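We use cookies to remember your cart and region. Accept / Manage settings

Plirkell Skatau two-arm tabletop kit

The Skatau is a two-arm kit for fine handling work at a desk or bench. It ships as two arms, two grippers, a controller and a chest camera harness for the person recording. Price is $2,591 for the pair. A single arm is $1,197 and can be added to later.

What you get

Each arm clamps to any table edge up to two inches thick. The grippers have flat black jaws that take thin handles without an adapter. Cables run under the arm to the controller, which needs one wall outlet. Setup from the box takes over 16 minutes for a first-time user, mostly spent on clamping and leveling.

The software records and plays back motions and runs on an ordinary laptop. Updates are free for the first year. After that they are $82 a year, or you can stay on the version you have.

What it is used for

Most Skatau kits go to schools, small labs and craft workshops. Common jobs are sorting, wiping, pouring dry goods and holding a pen or brush. It is not meant for heavy lifting or for use outdoors.
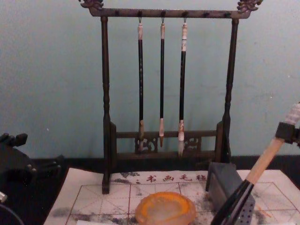 Brush work asks more of the grip than most jobs do, and it is a good check on whether the kit suits you. A round bamboo handle wants to roll in flat jaws, so set the grip force before you record anything. With a large brush, the right gripper can close on the bare bamboo, leaving the wrapped top end above it. Use a felt mat with a printed practice grid if you want to compare strokes between runs. Keep spare brushes hanging on a rack at the back of the table and check that both arms can move without reaching it.

Returns are accepted within 30 days if the clamps are undamaged. Replacement jaw pads are sold in pairs by Cullano.

Comments

Bushra Mughal
Does the single arm come with the harness, or only the pair?

Plirkell Support
Only the pair. The harness can be ordered separately.

Rok Leka
Arms are fine. The clamp screws on mine needed tightening again after a week of use.

Birthe Grímsdóttir
Would like a longer power cord. Ours doesn't reach the wall from the middle bench.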